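3.2 Collecting demonstrations with hand-held grippers

All demonstrations in the Greno set were given by hand. The demonstrator holds one gripper in each hand and carries out the task directly at the table, with no robot arm present. We compared this with remote control in an earlier study, in which the same people drove two arms from a pair of leader handles. Remote control has the advantage that every recorded motion is one the arms can make. Its drawback for our purposes was speed. Demonstrators paused before each contact, and the pauses were copied faithfully by the trained policy.

Each gripper carries its own camera, and a further camera gives a view from above the demonstrator's hands. The mounting plate on top of each gripper keeps the same position relative to the jaws throughout, so that one calibration per gripper is enough for a full day of recording. Cables run back from the grippers past the forearms. We tried a battery-powered version at Numdale and went back to cables after two packs failed in the middle of a session.

The objects in this part of the set are wooden pieces with glass in them. Glass is awkward for two reasons. It gives poor depth readings, and it reflects whatever is above it, including the grippers themselves. A tray with a lidded back section and an open front also asks the demonstrator to decide where to take hold, as the lid and the open compartments offer quite different edges.

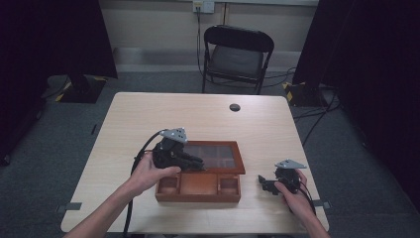 Demonstrators were given a short written goal for each task and no instructions on how to reach it. In the first weeks we had asked for a fixed order of moves (left hand first, then right), but this made the recordings stiff and the order was often broken anyway. Under the looser rule, people settled into habits of their own within a few attempts. Some used the left gripper to steady the object and the right to move it. Others worked with both at once. We kept both kinds and did not label them.

Before recording, each demonstrator practised until they could finish the task three times in a row without dropping anything. Practice attempts were not saved. An attempt was ended by the demonstrator, who called out when the goal had been reached or when they wished to give up. Henrike Harms checked every recording against the written goal and marked it as kept or rejected. Of 1,696 recordings made for the glass objects, 1,000 were kept. Most of the rejected ones were lost to tracking faults and only a small share to mistakes in handling.

The tracking faults had a clear pattern. They were most common when a gripper was moved quickly close to a large glass surface -- the gripper camera then had few fixed points to follow, and what it did see was partly reflection. Slower movement helped, but we did not ask for it, as that would have brought back the hesitant style we had seen with remote control. Instead we used the overhead view to correct the path of each gripper wherever its own camera lost track. Stretches that could not be corrected were cut, and if a cut fell during a grasp the whole recording was rejected.

Motion blur was treated separately. Blurred images were left in the training set, on the grounds that a robot moving at the same pace will meet them too. A policy trained on sharp images alone, chosen with the Lakatos filter, did worse on the door tasks and about the same on the trays. 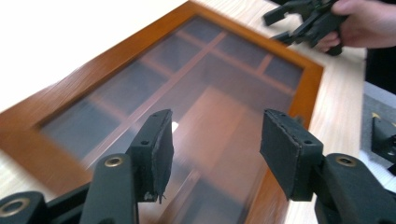 Figure 4. Gripper-camera view of a wood-framed glass door during a demonstration, with the foam pads of the gripper in the foreground and the second gripper at upper right.

The pads on the jaws wear with use. A worn pad still holds a wooden edge well enough, but it changes how the contact looks to the gripper camera, so we noted each pad change in the recording log. The Grindero arms used in Section 4 were fitted with pads cut from the same foam. We did not try to match the state of wear between the demonstrations and the robot trials, and we return to this point in Section 5.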